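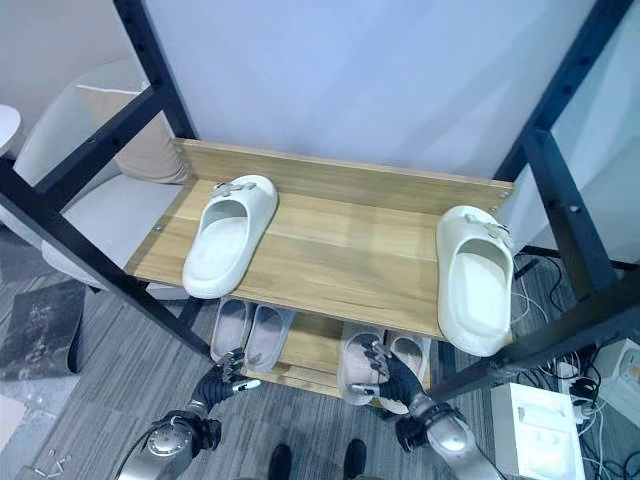 Top and second shelf of the rack, black frame with light oak-colored boards.

Tatby Shoe Rack, Black Metal and Wood: Review

Reviewed by Leonie Kaufmann
Tuesday, September 15, 2026

The Tatby is an open shoe rack with a black metal frame and wooden shelves, sold flat-packed under the Carkisix label. I bought mine in November for the hallway of a second-floor apartment and have used it every day for the ten months up to this review. It replaced a plastic stacking rack that sagged in the middle under two pairs of boots. The Tatby was paid for at full price and the seller has not seen this text.

Frame

The uprights are square-section tube with small round holes along the length. Crossbars run between them underneath the shelves and carry the load. Wall thickness is not given in the manual. I measured the tube at a cut end before fitting the plastic foot and got 1.2 mm, typical for racks at this price and a little more than the old Drusden rack in my laundry room, which measures 0.9 mm.

The black finish is matte and even. After ten months there are two scuffs on the front left upright at vacuum cleaner height. Neither has gone through to bare metal. The inside faces of the holes are coated as well, and I checked this with a flashlight because uncoated hole edges were where the Drusden began to rust.

The holes set the shelf height. Spacing is 25 mm center to center, so a shelf can be moved in fairly small steps. Moving one means taking out four screws and unloading everything on it. Plan the heights before assembly. Mine are set at 175 mm clear between the top shelf and the one under it, enough for slippers, sneakers and low shoes. Ankle boots do not fit at that setting and go on the floor level.

Shelves

The boards have a light oak color with a pale grain. The surface is sealed and does not take up water quickly. Wet soles left overnight produced a faint ring once, on the lower board, and it wiped off with a damp cloth. Road salt leaves a white film that needs two passes.

The top shelf has a raised lip along the back. This is the best detail on the rack. Slides and mules tend to get kicked off rather than placed, and on a flat shelf they travel until they hit the wall. With the lip they stop. My white slides sit toes to the back. A thick molded sole takes up more depth than the size suggests, and a heel can hang past the front edge if the shoe is put down at an angle. Anyone with large feet should check the shelf depth against their longest pair before ordering.

The front edge is plain. It is square, lightly rounded over, and has not chipped. Small silver fasteners are visible at the corners of the top shelf where it meets the frame. Some buyers will want black ones there. They are a standard M5 head and can be swapped for very little money.

Assembly

Time from opening the carton to standing the rack against the wall was 50 minutes, working alone with the supplied hex key. With a proper driver I would expect 35. The order in the manual is sound with one exception. Step 4 has you tighten the crossbars fully before the first shelf goes in, and this pulled my uprights slightly inward, so the last shelf had to be forced. Leave all crossbar screws half a turn loose, fit every board, set the rack on a level floor, then tighten from the bottom up.

Hardware was complete. One spare screw of each length was included. The bags are not labeled, and the two longer screw types differ by only 3 mm, so lay them out next to the life-size drawing on page 2 first.

Stability and load

Side to side, the empty rack moves about 4 mm at the top when pushed with one finger. Loaded, it does not move noticeably. Front to back it is stiffer. A wall strap is supplied and should be used in any home with children.

The seller rates the complete rack at 80 pounds. I did not test to that figure. I put 40 pounds of bagged sand on a single shelf for two days and measured a sag of 2 mm at center, and the board returned to straight within an hour of unloading. In normal use, with slippers and summer shoes, the boards are nowhere near their limit.

Daily use

The open design has the usual consequences. Shoes air out well, and the pair you want is easy to see. Dust also collects, mainly along the inside of the rear lip, where a flat cloth does not reach. A narrow brush works. I do this every other week.

Access to the second shelf is good from the front, less good from directly above, as the top board covers the rear part. Soft slippers pushed well back need some bending to retrieve. I keep house slippers there, a grayish-lavender pair and a pinkish-beige pair, and leave them near the front edge. Anything worn less often goes at the back.

Light colors read well against the black frame and pale boards. Dark shoes on the floor level are harder to find in a dim hall – a small battery lamp under the second shelf would fix this, and I have not bothered.

Compared with

I considered the Conceição bench rack before buying. It has a padded seat and costs more, but its shelf height is fixed and the lower compartment is too low for anything with a thick sole. If you need somewhere to sit while tying laces, it is the better purchase. The Tatby is a rack only – do not sit on it.

Pros
Shelf height adjustable in 25 mm steps
Raised lip at the back of the top shelf
Even coating, including inside the holes
Complete hardware with spares

Cons
Heights cannot be changed without unloading and unscrewing
Manual tightens the crossbars too early
Unlabeled screw bags
Dust line behind the rear row of shoes

Rating: 4 out of 5. One point off for the manual and the screw bags.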